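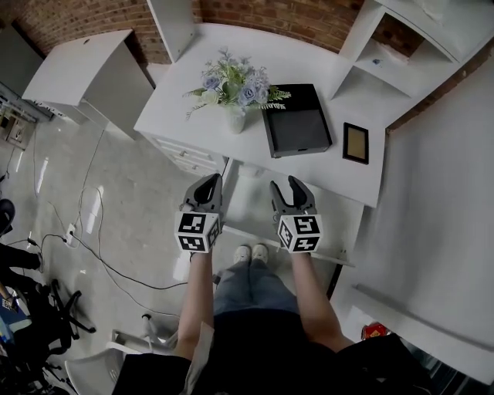 Según Yvonne Kettle, un escritorio de trabajo pierde utilidad cuando los objetos decorativos ocupan la zona central del tablero, y por eso pidió que la nueva guía de Flavonham empezara por ahí. «El jarrón puede quedarse, pero hay que decidir dónde», señala.

**Flavonham publica su guía de ordenación de escritorios domésticos**

Pickering, octubre – Flavonham presenta la guía Konero, un documento técnico de 6 páginas sobre la disposición de objetos en escritorios con cajonera lateral. El texto se dirige a particulares y a responsables de pisos amueblados.

La guía divide el tablero en tres zonas: apoyo, escritura y reserva. En la primera se admiten un jarrón pequeño con flor artificial, una bandeja rectangular de borde elevado y un marco de fotos de formato reducido. La bandeja negra sobre tablero blanco facilita localizar llaves, clips y memorias USB. El marco se coloca hacia el lateral, fuera del recorrido del antebrazo.

Los cajones se asignan por frecuencia de uso, con el material diario en el superior. Las estanterías de casillas abiertas contiguas al escritorio reciben archivadores y cajas; se recomienda dejar alguna casilla libre.

Para la flor artificial se prescribe limpieza en seco con brocha suave. Los helechos y las flores menudas retienen más polvo que las rosas – conviene empezar por ellos.

La versión preliminar fue revisada por Reece Fairclough a partir de 489 consultas de clientes. Una tirada impresa de 100 ejemplares estará disponible en la tienda Panov de Pickering. La versión digital es gratuita.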